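Teaching a Robot Arm to Load a Sloped Rack by Remote Control: How to Do It, and What to Doubt

Posted in September by the Trotdale bench notes desk
7 min read

Every vendor page says the same thing. Drive the arm by hand for an afternoon, press train, go home. I have loaded cylinders into a sloped rack with a remote-controlled arm in simulation more times than I care to admit, and I don't believe the afternoon part. The method does work, within limits, and the steps below are the ones I would give a coworker who had to get it going without me.

The job is dull on purpose. Pick up a gray cylinder, carry it to the rack, lay it crosswise on the slope behind the ones already there, let go, back off. You record yourself doing it through the controller, and a policy learns to copy the recordings. We used Indano to record and Kisstead to train. Other tools will do, and most of them have the same faults.

1. Write down what "done" means

Do this before you touch the controller. Ours reads: cylinder resting between the side panels, lying across the slope, gripper open and clear. Three people on our team had three different ideas of done before we wrote that line, and you could tell from the recordings. One person stopped as soon as the fingers opened. A policy trained on a mix like that will sometimes freeze with its fingers around the part, and you'll spend a week blaming the network.

2. Set up your views

Use at least two cameras, one on the wrist and one off to the side. Drive from the side view until you're near the rack, then switch to the wrist view for the last bit. The wrist view is good for telling whether you are lined up left to right. It is poor at depth, whatever the manual claims, and a rack seen from close underneath can look a lot nearer or farther than it is.
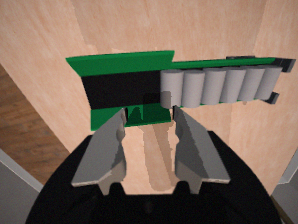
Set the controller speed low. The Indano default is 100 percent, a number I assume was chosen for demos on a trade show floor. I run at 10 for anything near contact and go faster only in open space. If your tool can't change speed in the middle of a recording, pick the slow setting and put up with the boredom.

3. Practice, and throw the practice away

Your first runs will be bad. You'll overshoot, stop to think, back up, and wiggle. Don't save them. There's a popular claim that messy demonstrations teach the robot to recover from mistakes. Mine taught it to wiggle. If you want recovery in the data, record it as its own set: start with the cylinder held a little crooked, fix it in one clean move, and place it.

4. Record the approach from above

Come in high, line the cylinder up with the rack, and only then go down. Cutting the corner saves a second or two and costs you later, when the learned version cuts it a bit closer than you did and clips a side panel. Keep the long side of the cylinder across the slope the whole way down. Turning it at the last moment looks smooth when a person does it and looks awful when a policy does it. 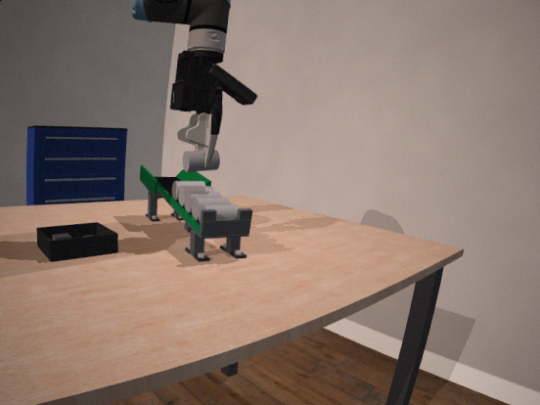

Pause for one beat before you release. A short one. Long pauses are poison, because the camera sees the same thing for many steps while the correct action is "do nothing," and the policy learns to do nothing very well. I trim anything longer than a beat out of the file before training. Kisstead has a filter that is supposed to do this for you. Check its work by eye, as it also trimmed the release out of several of my files.

5. Vary the right things

Change how full the rack is. Change where the cylinder starts. Leave the lighting and wall colors alone until the plain version works. We were told early on to randomize everything, and we ended up with a policy that was equally poor in every color.

Loading the last spots is harder than loading the first ones, so record more of those. A row with a gap in it also deserves its own set, with a cylinder left a little up the slope from its neighbors.
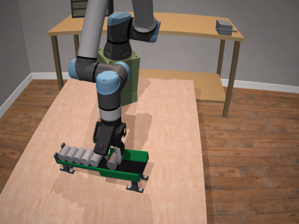
Five cylinders side by side, with a short gap before the darker one at the fingertip.

6. Look at the recordings before you train

Yes, all of them, at double speed if you must. We kept 945 in the end. I would trade a third of those for a smaller set from one careful driver, but the sales pitch for this whole approach is volume, and I was overruled.

7. Test it like you don't trust it

Run 100 trials with starting positions you did not record. Count a success only if it meets the line you wrote in step 1. Our first honest score was 78. The score we had been passing around before that was higher, and it came from counting any run where the cylinder ended up touching the rack.

Watch the failures too. If they all happen in one spot, go back and record there. If they're scattered, more data might help, or it might not, and I haven't found a good way to tell beforehand.

What this doesn't get you

None of the above says the policy will work on a real arm. Simulated contact is forgiving in some places and strange in others, and cylinders rolling against each other are one of the strange ones. The Güler write-up that gets passed around our office treats the move to hardware as a short last chapter. I would plan on it being most of the book, and I'd keep a hand-written placing routine ready in case you need to ship something before the learned one is fit to use.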